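How Do Birds Know Where to Go?

Every fall, millions of birds leave the places where they hatched and fly somewhere warmer. In spring they fly back. This is called migration. Some birds go only as far as the next valley. Others cross whole oceans.

Why do they leave?

Mostly for food. A swallow eats flying insects, and by October there are very few insects left in cold places. Seeds and berries last longer, so birds that eat those can often stay all winter. A chickadee at a feeder in January is doing fine.

Getting ready

Before a long trip, a bird eats much more than usual. The extra food turns into fat, and the fat is fuel. A small songbird can come close to doubling its weight. Many birds also grow new feathers before they go, because old feathers get worn and ragged at the tips.

Finding the way

Birds use more than one kind of map. In the daytime they can use the position of the sun. At night many of them use the stars — young birds learn which part of the sky stays still while the rest seems to turn. Birds can also sense the Earth's magnetic field, a bit like having a compass inside. Scientists are still working out how that sense works.

Birds that have made the trip before remember landmarks too, such as rivers, coastlines and mountains.

Do young birds follow their parents?

Geese and cranes do. They travel in families, and the young ones learn the route. Many songbirds travel alone on their very first trip. They hatch already knowing which direction to fly and for how long.

How do we know all this?

One way is banding. A bander puts a light metal ring on a bird's leg. Each ring has its own number. If someone catches the bird again, the number shows where it has been. At the Urden Marsh station, banders ringed 419 birds in one season, and 106 of them were warblers. One bird ringed at Urden was caught again 245 miles to the south.

Some bigger birds carry tiny trackers that send their position to a computer. The tracker has to be very light, or the bird would get tired. 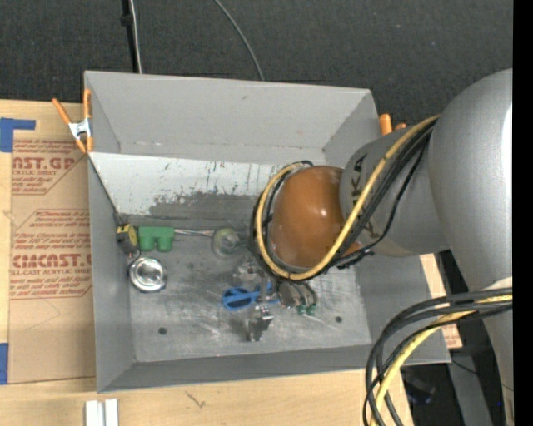
A robot arm reaching into a gray bin.

Things to do

Keep a list of the first day you see each kind of bird in spring. Do it again next year and compare the dates.

Turn off outdoor lights at night in spring and fall. Bright lights can confuse birds that are flying in the dark.

Words to know

Migration: a regular trip from one place to another and back.
Bander: a person trained to put rings on birds' legs.
Landmark: something easy to see that helps you find your way.

Written by Idrisa Rotich. Last updated June 4, 2021.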